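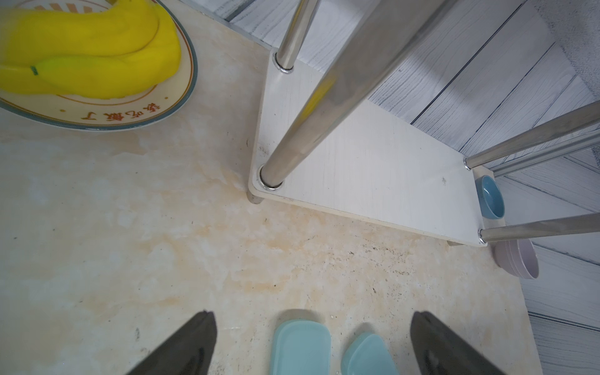 I have now owned three small shelving racks that were supposed to give me back my kitchen table, and the Listetti is the first one I've kept past the return date. That isn't quite praise. It came from Geraghty, the housewares place out past the Pustport turnoff, and it set me back $78, a lot of money for some boards and poles you put together yourself. The look is white board and chrome, with rounded corners and ring collars where the poles meet the board. Next to my marble-patterned tabletop and the white plate with the orange-brown characters along its rim, it looks fine. It looks like something from a dentist's supply room, mind you, but a tidy one.

The box says "assembles in minutes." It took me most of an evening. The poles screw together through the collars, and the instructions are one folded sheet with drawings the size of a postage stamp. Nothing tells you to leave everything finger-tight until the top board is on. I tightened as I went, the way any sane person would, and ended up with a lean you could see from the hallway. So I backed it all off and started over. If you buy one, do the whole thing loose, stand it on a surface you know to be level, and then go around the collars a bit at a time. There's no tool in the box and you don't really need one, although a rubber jar opener helps with grip on the chrome.

Once it was square it stayed square, I'll give it that. I was expecting wobble. The little rounded feet sit flat and haven't marked the table, which was my main worry. They do slide, though. Lean on the rack while you're reaching for something and the whole unit will travel. I stuck felt on the bottoms and made it worse, peeled the felt off, and tried the clear rubber dots you put behind cupboard doors. Those work. They should have been in the box.

About the chrome. It's shiny, very shiny, and if that colour scheme appeals to you in the store, remember that the store has someone wiping it. Mine shows every fingerprint. A dry microfibre cloth gets them off in a few seconds and they're back by lunch. I've stopped caring on the back poles and still do the front ones when company is coming.

The board is what I'd complain about most. It's laminated, and the surface picks up scuffs faster than I'd like. Mine has faint ones all over and a small dark mark I haven't been able to shift with dish soap or baking soda. I haven't tried anything stronger, as I suspect I'd take the finish off with it. White was possibly a poor choice for something that's meant to live where people eat. There was a grey version in the flyer, but the store had never seen one.

Now, the load rating. The leaflet gives 300 ounces per shelf, an odd way to put it, and I assume somebody thought it sounded bigger than it is. In practice mine carries a stack of bowls, the tea things and a row of jars without any sag I can notice. I wouldn't put a stand mixer on it. The other claim, on the side of the box, is that the collars are good for 1,000 adjustments. I can't imagine who is adjusting a kitchen rack that often, and I don't intend to find out.

I did look at the Coduvier before buying. It's $133, has a wire shelf where this one has a solid board, and feels heavier in the hand. If you're storing pots I'd say spend the extra. For cups and plates I don't like wire, small things tip on it, and you end up cutting a liner to fit. The solid board is easier to live with, scuffs and all.

Would I buy it again? On sale, probably. Geraghty tends to knock down the storage aisle in July and I wish I'd waited. At full price I think you're paying for the shine. It does free up a good part of the table, it hasn't fallen over, and the footprint is small enough that there's still room to put a plate down beside it. Keep your receipt and check all the collars before you throw out the packaging. One of mine had a burr on the inside edge that I had to file off.

Three stars out of five. I'd go to three and a half if they included the rubber dots.

Last updated: Jun 7, 2018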